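Visit notes: Willems open afternoon, Gemurport

Willems opened its test rooms at 2 in the afternoon, and I went with Lorraine Pryor from our cleaning contracts side. We wanted to know if a machine can take over any of the floor work yet.

Mhairi Aitken showed us the log for September. Of 275 pickup attempts, 124 needed no help from staff. Tissue and thin plastic gave the most trouble — the fingers close and the stuff slides out. Hard items did better. Speed is still poor, and Lorraine could clear a room before the arms finished one corner.

The last stop was litter pickup in a room set up like a home.
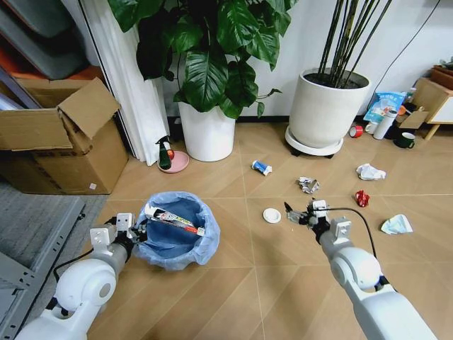
Litter pickup: one gripper at the rim of the lined bin, with wrappers and a white lid still on the floor.

I would not buy one for our sites this year. Lorraine wants to go back in spring and bring our own trash.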